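Biltolmont Accessories – Product Review Meeting
Minutes, 2025-02-17

Present: Yufang Song (chair), Maarten Van der Linden, Rosaura Ñahui, Lieven Jansen (minutes)
Apologies: Hilde Smits

1. Minutes of the previous meeting

Approved with one correction. Under item 4, "outer wall" should read "outer lip." Maarten Van der Linden to reissue.

2. Matters arising

2.1 The drop test report from Dewulf has been received and filed under reference 2642. No comments were raised.

2.2 The color name for the green case is still open. Sales uses "lime," the order form says "yellow-green," and the draft box text has both. Agreed to use "lime green" in all documents from now on. Rosaura Ñahui to update the order form.

2.3 The meeting room table is to be kept clear of papers during sample reviews. The white top is used as the background for color checks and printed sheets next to the sample affect the reading.

3. Golon phone case, lime green

3.1 The sample was stood on the table for review.

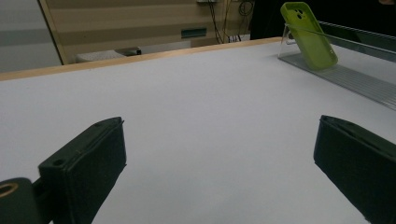 Maarten Van der Linden summarized the changes from the earlier version. The corner radius has been increased at all four corners. The rim is higher at the front so that the screen does not touch the surface when the phone is placed face down. The material is the same silicone grade as before, with the matte finish requested by sales in November.

3.2 Rim. Yufang Song asked if the higher rim makes the case harder to put on. Maarten Van der Linden replied that fitting starts at the camera end and the lower corners are pulled over last. Handling was judged acceptable by the three people who tried it. Rosaura Ñahui would like the same trial done by people outside the department before release.

3.3 Stiffness. The side walls are soft enough to bend by hand. Lieven Jansen asked for a figure. None is available, as the supplier quotes hardness for the raw material only. Agreed that Omport will be asked to measure wall deflection on the finished part at mid-height, both sides.

3.4 Inner panel. There was a longer discussion on the inside of the back. The current drawing calls for an even surface with no visible marks, but it does not state the lighting or the viewing distance, and two inspectors can reach different results on the same part.
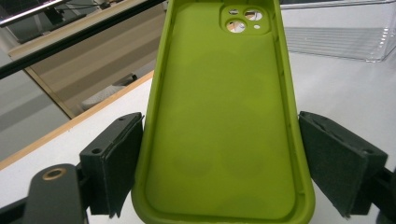 Yufang Song proposed splitting the requirement. The outer back stays at the present standard. The inner panel gets a lower one: shading and faint patches allowed, no pits, no tears, nothing that can be felt with a fingertip. Maarten Van der Linden agreed in principle but wants limit samples kept with the drawing – a written rule alone was tried on the previous product and led to disputes with the molder. Accepted.

3.5 Camera cutout. The raised block around the openings was discussed briefly. Rosaura Ñahui reported that flash from the small openings has to be checked for glare off the green silicone. Bright colors are worse than black in this respect. Test to be done in a dark room with the phone fitted, with and without the case. No change to the cutout until the result is known.

3.6 Order quantity. A pilot run of 200 pieces was approved. Packing in single sleeves, open side up, to avoid pressure marks on the rim.

4. Packaging

The item was held over in the absence of Hilde Smits. Lieven Jansen noted that the hang tab on the present box is too weak for the heavier case and asked that this be added to her list.

5. Any other business

The sample cabinet key has been moved to the second drawer in the lab. Samples taken out must be signed for, including those taken to meetings in the same building.

Actions
Reissue corrected minutes – Van der Linden
Update color name on order form – Ñahui
Outside fitting trial – Ñahui
Request wall deflection measurement from Omport – Jansen
Redraft inner panel requirement, select limit samples – Van der Linden, Song
Glare test – Ñahui
Hang tab – Smits

Next meeting: date to be set when the Omport measurements are in.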